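# Informe de prácticas: desmontaje y montaje del procesador en una estación de trabajo

*Módulo de Mantenimiento de Equipos. Proyecto Flivell, entrega del 26 de marzo.*

El taller de Addo nos cedió una estación de trabajo retirada de una oficina de Zimside, con la condición de devolverla en el mismo estado o en uno mejor. Lo segundo no parecía difícil. La tarea consistía en abrir el zócalo, sacar el procesador, revisar los contactos y volver a colocarlo todo sin que sobrara ninguna pieza, criterio que el profesor Baláž aplica con severidad desde que al grupo del año pasado le sobraron dos.

Redactamos el informe entre tres. Ebenezer Agbenyega llevó el cuaderno, Benedicta Aidoo preparó el procedimiento y a mí me tocó escribir, por haber llegado la última a la reunión.

## 1. El zócalo

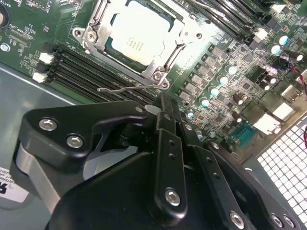 **Nhyira Ackah**

Con la placa de carga levantada, el procesador queda apoyado en su marco metálico y se ve entero el disipador integrado, de un tono plateado claro, con sus líneas de texto casi borradas. Pasamos un rato discutiendo lo que ponía. La palanca de retención es un alambre doblado que termina en un ganchito y que, abierta, llega hasta las ranuras de memoria. Parece endeble, y Ebenezer la trató como tal hasta que descubrió la fuerza que hace al cerrar.

El orden que seguimos fue este:

1. Desconectar la alimentación y mantener pulsado el botón de encendido.
2. Ponerse la pulsera antiestática y comprobar que la pinza está enganchada a algo. (La primera vez estaba enganchada a la manga de Benedicta.)
3. Retirar el disipador y limpiar la pasta vieja.
4. Soltar la palanca y levantar la placa de carga.
5. Sacar el procesador en vertical, cogido por los bordes, sin tocar la cara inferior.

La pila se queda en su sitio. Su soporte está junto al rótulo BATT, por si alguien sentía la tentación de quitarla «para ir más seguros».

## 2. Lo que había debajo

El manual de Cluveck dedica 34 páginas al montaje y una frase al polvo, que recomienda evitar. Llegamos tarde para eso. El campo de pines estaba oscuro y polvoriento, salvo una zona dorada cerca del centro. El procesador es un Intel Xeon, cuadrado, y al otro lado de la placa los puertos traseros quedan pegados a la rejilla de ventilación, nuestra principal sospechosa.

Decidimos no tocar los pines con nada sólido. Hemi Prendergast, del curso superior, propuso un pincel; Baláž propuso que Hemi volviera a su mesa. Usamos aire a presión en ráfagas cortas, con el bote derecho, y después lupa y linterna. Dedicamos 20 minutos a buscar pines doblados y no encontramos ninguno, cosa que dejamos por escrito antes de montar nada, para que conste de quién no era la culpa. 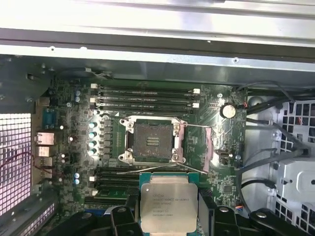

## 3. Montaje y observaciones

Al volver a colocar el procesador, la muesca del borde manda. Si hay que empujar, está mal puesto. A la segunda prueba entró solo; de la primera el cuaderno dice únicamente «no». Faltan por medir las temperaturas con la pasta nueva, que haremos en cuanto llegue el pedido. El equipo se devuelve a Addo en agosto, con todos sus tornillos.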